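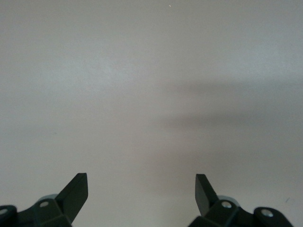 Will the Stonitz race seat fit a car with the standard runners still in it?
You'll need the adapter plate, and I sell that separately for $40.

Now that I've got the question I get most out of the way, hello! I'm Comfort, I race a little hatchback in the club series at Clunden, and I sell the seat I sit in. I bought my first Stonitz after two seasons of sliding around in a secondhand bucket that had been made for someone a lot wider than me (my ribs still remember the last corner at Clunden, the long right-hander that never seems to end). I liked it so much that I asked if I could stock them.

The shell is fiberglass, one piece, with slots for a six-point harness. It weighs 22 pounds with the pads in. You can get lighter if you want to spend carbon money, and for a front-running car maybe you should, but I'd put the difference into tires and track days first. The shoulder wings are deep enough to hold you and low enough that you can still see out the side windows, and I really care about that when there's a pack of cars around me at the start!

It comes in 2 widths, regular and wide. Please measure your hips sitting down, in your race suit, before you order. Ruwan Marikar, who shares my car in the endurance rounds, swore he was a regular and he's a wide. We run the wide shell now and I use a foam insert, and we can swap drivers without touching a bolt.

What's in the box: the shell, a full pad set, two side mounts and the hardware. The harness is not included. I use a Tuncer harness myself and can order one in with your seat if you ask.

A few notes on fitting. Bolt the side mounts on loosely, sit in the car with your helmet on, check your headroom, and then tighten everything. Leave the lower pair of holes for tall drivers. If your rulebook asks for a dated label, it's on the back of the shell – take a picture of it before the seat goes in, or you'll be lying in the footwell with a flashlight on scrutineering day like I was at Brunuris.

Price is $141 for the pad set on its own, if yours are worn out. For complete seats, send me your car model and the width you want and I'll write back with a price and shipping. Wide shells are out of stock until August, regular ones are on the shelf.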